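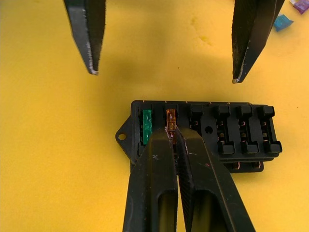 4.2 Replacing a blade fuse

Read section 4.1 before you start. These steps apply to all Sonis fuse boxes with open slots and end mounting tabs. The lidded version is covered in section 4.5.

CAUTION: Disconnect the supply before touching any fuse. On vehicles, remove the negative battery cable and keep it clear of the post.

1. Unscrew the box from its bracket if you can't reach the slots squarely. Keep the screws. Part 1575 is a replacement screw set.

2. Lay the box flat on a padded surface with the slots facing up. Leave enough slack in the harness that the wires don't tip the box.

3. Find the circuit on the chart inside the back cover. Slots are numbered from the left, with slot 1 next to the mounting tab.

4. Grip the fuse by both sides of its plastic body, close to the top. Pull straight up. Do not rock it from side to side, as this spreads the contacts.

Note: The bodies are molded thin. If one cracks, lift out the pieces and make sure none are left in the slot.

5. Look at the metal element through the body. A broken or darkened element means the fuse has blown. If the element is whole, check the fuse with a continuity tester before putting it back.

6. Match the new fuse to the rating on the chart. Go by the number printed on the fuse as well as the color. Orange and green fuses have different ratings and must not be swapped.

CAUTION: Never fit a higher rating to stop a fuse from blowing. Find the fault first. See section 6.

7. Line up both blades with the slot and press down evenly until the body stops. It should sit level with other fuses of the same size.

8. Refit the box to its bracket. Tighten the screws by hand only. The tabs can split under a power driver.

9. Reconnect the supply and test the circuit.

If the new fuse blows within 3 seconds of reconnecting, disconnect the supply again and go to page 184.

Spare fuses are sold in the Jandley 600 assortment.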